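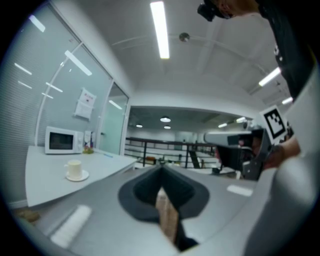 Long white counter, left side

Default screen opens on the edit form instead of the list

kustport_nisha
Okay, I've been poking at this since lunch and I'm going in circles. I have a small app built in Tulto for tracking repair jobs. It has two screens, Job List and Edit Job. I want people to land on Job List when they open it from the launcher. It did that fine until I duplicated Edit Job to make a shorter phone version, and now the app opens on the copy, with a blank record, every single time. I set Job List as the start screen again, saved, published – same thing. What am I missing?
Nisha Bhatt

dropdown_dan
Did you publish the app or only the screen? Those are two separate buttons and they look nearly identical. Got me for a whole evening once.

kustport_nisha
Both! I even logged out and back in.

marrowfat
Check the screen order under Navigation. When you duplicate a screen the copy goes to the top of the list, and the launcher opens whatever is on top. The start screen setting only matters for links you send people.

nesrinb
I don't think that's right, marrowfat. I have an app with 24 screens, the top one is an old settings page, and mine opens on the start screen just fine. The order only changes the side menu.
What I'd look at is roles. Start screen is saved per role, and if Nisha changed it while she was viewing as admin, then only admin got the change. Everybody else keeps the old one.
Nesrin Bilgin

marrowfat
Per role is only if you turned roles on. Plenty of small apps never do. And I've fixed this exact thing by dragging the screen down, twice, so I'm not making it up.

nesrinb
Not saying you made it up, just that dragging also forces a re-save of the whole menu, and maybe the re-save is what fixed it. Are you still on the old editor?

marrowfat
Yes, old editor. I'll move when they give me back the keyboard shortcuts.

kustport_nisha
Roles are on, I have three of them (admin, desk, bench). I just looked and Nesrin's right that the setting is different for each one. Desk and bench both point at "Edit Job (copy)", which I swear I never picked. Admin says Job List, but admin opens on the copy too??

dropdown_dan
Do you have a "resume last screen" box checked in your own profile? That would beat everything else, for you only.

kustport_nisha
Oh for crying out loud. It was checked. Unchecked it, switched desk and bench to Job List, published, and all three open on the list now. Thank you!!
Next problem: how do I get a New Job button on the list? I don't want people hunting in the side menu for it.

nesrinb
Open Job List in the editor, add a button to the header, action "Go to screen", pick Edit Job, and set the record to "new". If you leave it on "current" it opens whichever row was tapped last, and people will type over old jobs.

Vincze
I'd put it at the bottom of the list. Header buttons get squashed on phones once you have more than two.

nesrinb
With some 20 rows on the list that's a lot of scrolling, though. I'd keep it up top and move the filter button somewhere else.

kustport_nisha
Header for now, the bench guys can complain if they hate it. I'm renaming that copy before it bites me again too.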